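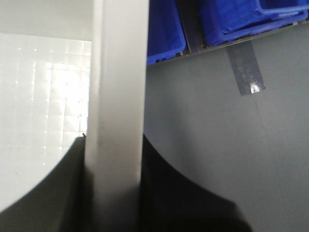 Orkley Removable Bin Labels
Item 278
Pack of 162 labels, white, blank

Orkley labels are made for plastic totes, crates and storage bins that get used for one thing this month and another thing the next. They stick to smooth plastic, take pencil, ballpoint or permanent marker, and peel away in one piece when the contents change.

Each label has a square pull tab at the lower right corner. The tab has no adhesive on it, so you can get a fingernail under it without scraping. The face is a matte film, which is easier to write on than gloss and easier to read under overhead lights.

What's in the pack
162 blank labels on flat sheets
1 sheet of colored corner dots
1 plastic smoothing card

Putting labels on

Wipe the spot with a dry cloth first. If the bin has held food or anything oily, wash it with dish soap, rinse it and let it dry fully. Write on the label while it is still on the sheet. Peel, set the top edge down, then run the smoothing card from top to bottom. Leave it alone for an hour before you stack or slide the bin.

The adhesive sets best at room temperature. Labels put on in a cold garage or an unheated storeroom will hold, but the corners may lift during the first day. Press them down again when you go past.

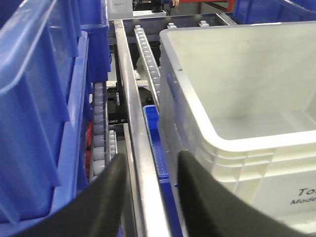 Viktória Pálfi wrote to us that her labels stayed on the fronts of her seed bins all winter, but the ones on the lids curled by April. We get this from other customers too. Lids flex every time they are opened, and most have a light texture that gives the adhesive less to hold. Put the label on a side wall if you can. If it has to go on the lid, keep it near the middle and away from the hinge.

Choosing a spot

Flat areas are best. Avoid ribs, vents and the curve under the rim. One thing people forget is that pale plastic lets dark print through.

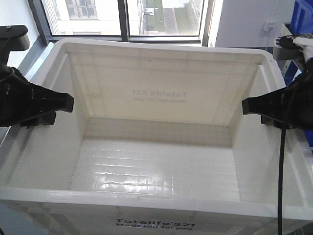
A label with heavy black marker on the back wall of a bin can be confusing once the bin is on a low shelf and you are looking down into it. Our label film blocks most of this, but markings applied straight to the plastic are another matter. On an off-white tote like this one, the lettering on the far wall comes through faintly and backward on the inside. If yours has print like that, put the label somewhere else – two sets of words in the same spot are hard to read.

Using the corner dots

The dots come in four colors. Use them for the broad group and the label for the detail.

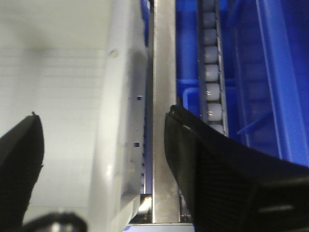
Color only helps if it means the same thing on every shelf. Pick the groups first, write them on a card, and tape the card where everyone will see it. Bin color can do part of the work as well. With a white bin on one side of a rail and blue containers on the other, the groups are already split, and the dots can be saved for something else, such as the season or the owner.

Removal and storage

Pull the tab slowly, straight down. Labels left on for 2 years or more may leave a thin film, which comes off with warm soapy water. Keep unused sheets flat and out of the sun.

Not for use in dishwashers, freezers or direct contact with food. Refill packs of 23 labels are sold separately and do not include dots or a smoothing card.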